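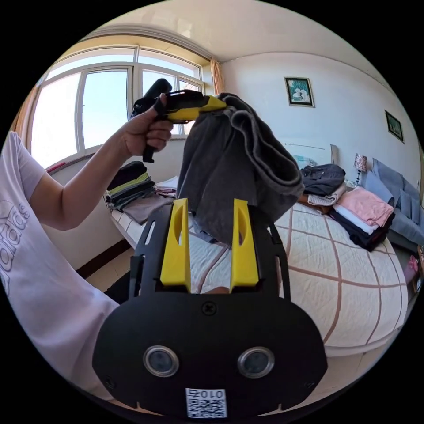

**Folding towels: thirds or halves? And what do you do about the bed?**

**bustton_bev**
Right, I need outside opinions before I lose my mind. I do all our folding on the bed in the spare room, next to the big window, and I've always done towels in half, half again, then half again. My sister stayed over in March and told me I was doing it wrong and it should be thirds lengthways so they fit the shelf with the fold facing out. I've been trying it ever since and the dark grey ones just come out like a sausage roll. What does everyone else do?

**Marrowfat29**
Thirds, always! But give it a good shake first and hold it up by the short edge so it hangs straight, then bring it down on to the bed. If you start with it in a heap you'll be chasing the corners all afternoon.

**stallent_lodger**
Halves. Life is short. My airing cupboard door shuts and that's all I ask of it.

**Marrowfat29**
It shuts until you want the one at the bottom, though.

**bustton_bev**
Ha, the one at the bottom is always the one I want. The towels are only part of it, mind. By the time I've got going there's stuff all over the bedspread and I can't tell what's been done.

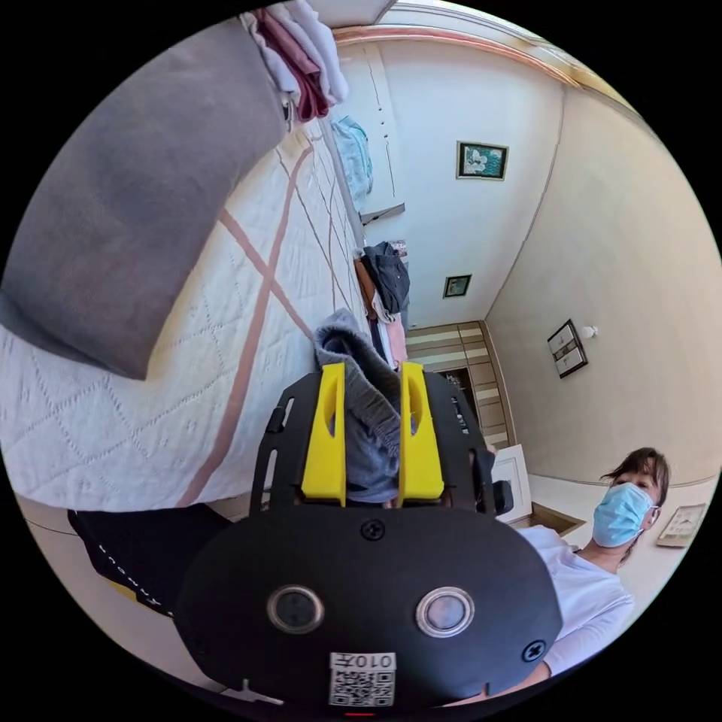
I do try to keep the folded clothes in one stack, and the light blue towel is done, but then jackets end up bunched on the far end and I never know whether to fold those or hang them. Also, do you take the pillow off first? I leave mine on and it's forever in the way.

**Buthelezi_B**
Hang the jackets, please. A folded jacket has a crease across the back for a week. I'd do those before you touch anything else, it clears half the bed in 2 minutes.

**stallent_lodger**
Disagree, if it's a casual one with no lining it can go on a shelf quite happily. I've got one hook and it's full.

**Buthelezi_B**
Then get a second hook!! Nusteck do a strip of them that goes over the door, no drilling. I've had mine ages and it's still up.

**Marrowfat29**
Pillow on the floor or on a chair. And I work from the pillow end down, finished piles at the top, anything still to do at the foot. Lovely bedspread by the way, is it quilted? Mine's a plain one and shows every bit of fluff.

**bustton_bev**
It is quilted, yes, and it hides fluff a treat. OK, jackets on hangers, pillow off, and I'll give thirds one more week. Still think halves are softer.

**stallent_lodger**
One of us! One of us!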